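Budgeting for a second pair of hand-held grippers

Notes on what we plan to buy next, written down mostly so I stop redoing the same spreadsheet.

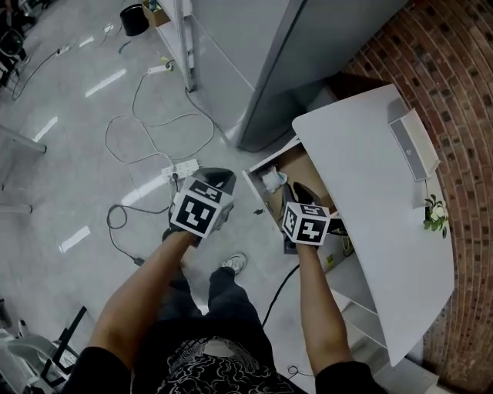 What we have now

One pair of hand-held grippers, left and right, each with a marker cube on it. The operator holds one in each hand and does the task directly. Current tasks are desk work: open a drawer, take something out, put something in, close the drawer. The recordings are used later to train an arm we don't own yet. The arm is a separate budget and I am leaving it out of this post.

The pair came from Pandov. The fingers have been replaced once, on both sides. The cubes are original. Sofia Triantafyllou does most of the recording and Bình Tiêu does the calibration and the file checks, so most of the numbers below are theirs.

The ceiling

We have 3000 dollars for the whole of the next round. It has to cover the grippers, spare parts, power and storage. Shipping comes out of it too. I forgot shipping last time.

Grippers

Two candidates. Pandov will sell us a second pair identical to the first. Trumport sells a lighter pair with a different finger mount. Sofia tried the Trumport pair for an afternoon and preferred the weight, but our spare fingers don't fit it, and the cube sits closer to the hand. Bình would have to redo the offset measurements and keep two sets of calibration files.

I'm going with Pandov again. The lead time is 27 days, against 20 for Trumport. We can live with the extra week.

Fingers and cubes

Fingers are a consumable and should be budgeted that way. The edges round off, the grip on thin items gets worse, and the operator starts to compensate without noticing. Those recordings have to be thrown out. I have put down 7 spare fingers. An odd number looks silly for something used in pairs, but one side wears faster than the other for us.

Marker cubes are cheap to print and slow to get right. If a face is not flat, or the print is too glossy, detection drops out at certain angles. Task location matters as well. Work inside a drawer means the hand goes down and the cube tilts, so fewer faces are readable at the moment you care about most. We are paying Bùi, the print shop we already use, for one spare cube per gripper on matte stock. I would not save money on this line.

Power and cables

This is the line I underestimated. We bought power strips one at a time as things got added, and the floor shows it: strips between the table and the shelving, with loops of cable lying across the space between them. Standing at the desk with both hands full is a bad time to be thinking about your feet.

Planned purchases:

Shorter power leads, to replace the ones that end up in coils
Cable covers for the stretch of floor next to the desk
A rail-mounted strip for the shelf post
Hook-and-loop ties, one large roll

None of it is expensive. It goes on the same order as the grippers so that it gets done.

Furniture and props

Nothing new. The white desk with the drawer stays. I considered buying a second desk from Dovov for variety, but changing what is in the drawer and what is on top of the desk is free, and we haven't exhausted that yet. Sofia disagrees and wants a different drawer depth. Deferred to the round after this.

Storage

Two drives, one working and one copy. Bình asked for a third. He can have it if the shipping quote comes in under what I wrote down.

Order of purchase

Grippers first on account of the lead time, then cubes, then power. Drives last, as the price tends to drop in December and the current ones still have room. I'll update this once the Pandov invoice arrives, with the shipping as its own line.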